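How to Study for Your Pharmacy Technician Exam Without Burning Out

So you signed up for the pharmacy technician exam. Great! I passed mine two years ago while working evenings, and since then I've helped a bunch of coworkers at our store get ready for theirs. I love this stuff, and I want you to walk into that testing room feeling good about it. What follows is the plan I give everybody, start to finish.

What you need before you start

Get the current content outline from whoever runs your exam and print it. Print it even if you hate paper. You'll be crossing things off, and crossing things off is half the fun. You also want a stack of blank index cards, a cheap basic calculator (check whether your testing site lets you bring one or gives you one on screen), and one good question bank. I used Murkedico and liked it because you can sort the questions by topic and turn the timer off. Mareike Tiedemann, who trained with me, swears by Mokton for the math. Either will do the job. Pick one and stay with it, please, or you'll spend your first week comparing apps and learn nothing.

Step 1: Find out what you don't know

Take a practice test cold. No reading first, no warm-up. It'll probably feel awful, and that's fine! My first score was 55 percent and I had been working behind a counter for months. Go through the wrong answers and put a mark next to the matching line on your outline. When you're done you'll see clumps of marks, and those clumps are your study plan.

Most people I've worked with clump up in the same places: alligation and dilution problems, controlled substance schedules, and the brand and generic names.

Step 2: Set up your study time

Forty minutes, then a real break. I've tried longer and my brain just slides off the page. Do your 40, get up, drink some water, walk around the block, then decide if you've got another one in you. On workdays one session is plenty.

Same spot every time helps too. I did all my flash cards in the living room with my phone plugged in down the hall, and after a while just sitting down there put me in the mood to work.
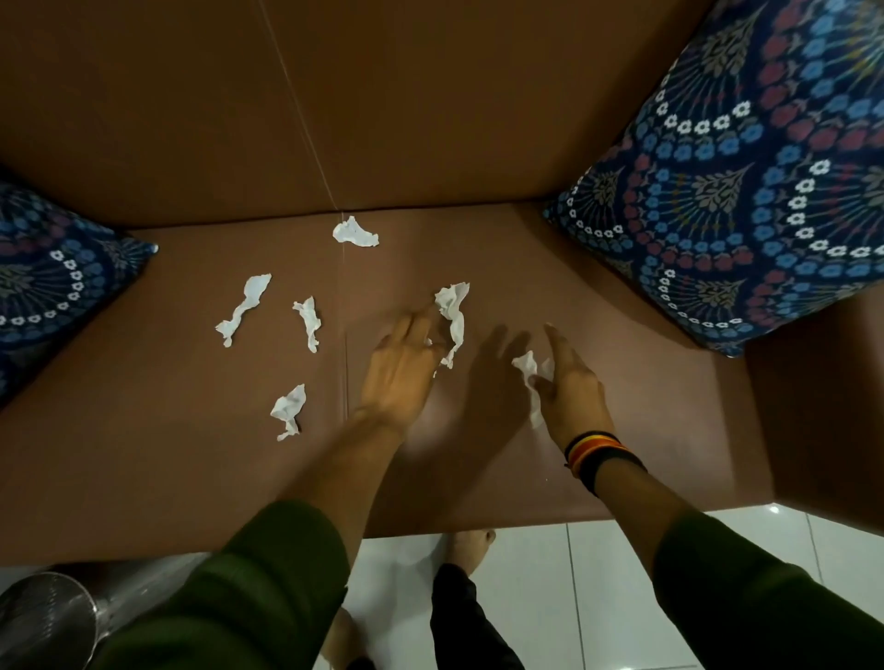

My flash card spot

If you have kids or roommates, tell them what time you'll be done. "I'm free at 7:40" works so much better than "I'm studying."

Step 3: Learn drug names by their endings

Okay, this is my favorite part. Don't start with an alphabetical list. Start with stems! Once you know that -pril means an ACE inhibitor, you've got lisinopril, enalapril, benazepril and ramipril all hanging on one hook. Then do the same with these:

-olol: beta blockers (metoprolol, atenolol)
-sartan: angiotensin receptor blockers (losartan, valsartan)
-statin: cholesterol drugs (atorvastatin, simvastatin), but watch out for nystatin, an antifungal that loves to show up as a wrong answer
-prazole: mostly proton pump inhibitors (omeprazole, pantoprazole), with aripiprazole as the oddball to remember
-cillin: penicillins (amoxicillin, ampicillin)

Write the stem and the class on one side of the card, and the drugs with their brand names on the other. Go five new cards a day and no more. Every day you also run through the old ones, and any card you miss goes back to the front of the pile.

Say the names out loud. You'll feel silly for the first few and then you'll catch yourself muttering "hydrochlorothiazide" in the shower.

Step 4: Do a little math every day

Math scares people more than anything else on the outline, and it's the section where practice pays off fastest. Write the units next to every single number. Every one! If the units cancel and leave you with what the question asked for, your setup is very likely right.

Try this one. A doctor orders 250 mg of amoxicillin, and the bottle says 125 mg per 5 mL. How many mL do you give? Put 250 mg over 1, times 5 mL over 125 mg. The mg cancel, 250 divided by 125 is 2, and 2 times 5 mL gives you 10 mL.

Know these conversions cold: 1 teaspoon is 5 mL, 1 tablespoon is 15 mL, 1 kg is 2.2 pounds. When a problem gives you a weight in pounds and a dose in mg per kg, convert the weight before you touch anything else. Leobardo Palacios, our lead tech, made me write "KG FIRST" across the top of my scratch paper for a month, and I still do it in my head.

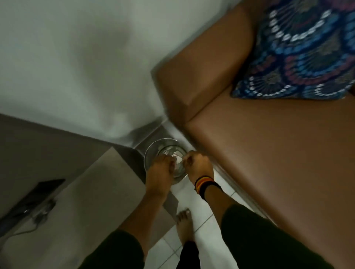

Do I need to finish a training program before I can take the exam?
It depends on which exam you're taking and what your state asks for. Some routes want a completed training program, others accept a certain amount of work experience, so read the eligibility page for your exam and then look up your state board of pharmacy before you pay any fees.

Step 5: Take law and safety seriously

It's dry, I know. Make a one-page chart of the controlled substance schedules, two or three drugs for each, and whether refills are allowed. Schedule II gets no refills. Schedules III and IV can be refilled up to five times within six months under federal law, and your state may be stricter. Add look-alike, sound-alike pairs at the bottom (hydroxyzine and hydralazine is the classic) and read the whole page right before bed.

Step 6: The last week

Take a full timed practice test at the same time of day as your real one. Go over what you missed, and then ease off. No new cards in the last 2 days! Lay out your ID, make sure the name on it matches your registration exactly, and look up where to park.

During the test, flag anything that eats up your time and keep moving. Before you turn it in, check how your exam handles flagged questions and don't leave any blank if guesses aren't penalized.

Then go eat something you really like. And if you pass, come back and tell me which stems you got!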